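Apr 30, 2025

**Ledby updates rental kitchen rules on shared utensils**

LEDBY: The town's housing office has published revised hygiene rules for shared kitchens in rental buildings. The rules take effect in May and apply to any building in which five or more tenants use the same kitchen. Owners of smaller buildings may follow them by choice but will not be inspected against them.

The previous rules dealt mainly with refrigerators, drains and trash storage. Utensils were covered by a single sentence requiring them to be "kept clean." The revised text replaces that sentence with a full section on how shared flatware, chopsticks and cooking tools are washed, dried and stored.

Under the new section, utensils kept on an open counter must stand in a holder that drains. A holder meets the requirement if it has openings in the base or the lower sides and can be lifted out and washed by hand. Closed jars and mugs may still be used for dry goods but are no longer accepted for utensils that have been washed and put away damp. Holders must be emptied and washed at least once every 14 days, and the date must be entered on a sheet kept in the kitchen.

Wooden and bamboo items are treated separately. They must be dried upright before storage and may not be left soaking in a sink. An item with a split, a raised grain that can be felt with a fingertip, or dark staining that remains after washing must be discarded. The office considered a fixed replacement period for wooden chopsticks and dropped it from the final text after building owners objected that wear depends on use.

Plastic items must be discarded if they are cracked or if the surface has softened near a stove. Painted or patterned utensils are allowed, provided that the coating is intact on the part that touches food.

Hedvika Murín, who drafted the section for the housing office, said the change followed a review of inspection notes from 24 buildings. Standing water at the bottom of utensil containers was the most frequent finding that the old rules did not address.

"Inspectors were writing it down, and there was no line in the rules to attach it to," Murín said. "An owner could read the report and have no obligation to do anything."

Inspections will continue on the existing schedule. A first finding under the utensil section will result in a written notice, with 10 days to correct the problem. A second finding in the same kitchen will be added to the building's record and may be considered when the rental permit is renewed. The section carries no separate fine.

Two management firms, Dirora and Grallar, submitted comments on the draft. Dirora asked that tenants' personal utensils be excluded when they are stored in a labeled drawer or box, and the final text includes that exclusion. Grallar requested a longer lead time before the start date. The request was declined, although the office said inspectors would give advice only during the first round of visits.

The rules do not specify a brand, a size or a material for holders. Metal, ceramic and plastic are all accepted. An earlier draft required a separate compartment for knives, and this has been kept in modified form: sharp knives must be stored in a block, a rack or a drawer and may not share a holder with other utensils.

A related change concerns counter placement. Holders must stand clear of the sink edge and may not be placed under a dish rack where water can drip into them. In kitchens with little counter space, a wall rail or a shelf is acceptable if it can be reached without a step.

Printed copies of the rules are available at the housing office counter and at the Colombo Street library. Building owners are required to post the utensil section in each shared kitchen. Tenants can report a kitchen that does not comply by using the general repair form and marking the box for hygiene. Questions about whether a particular kitchen counts as shared should be sent to the office in writing with a floor plan attached.
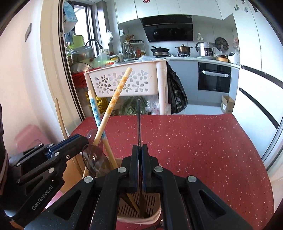
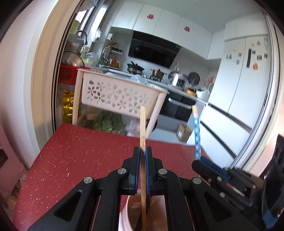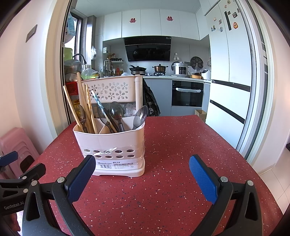 *Utensil holders on a speckled red surface. The white caddy in the last picture has two rows of oval holes in its front section.*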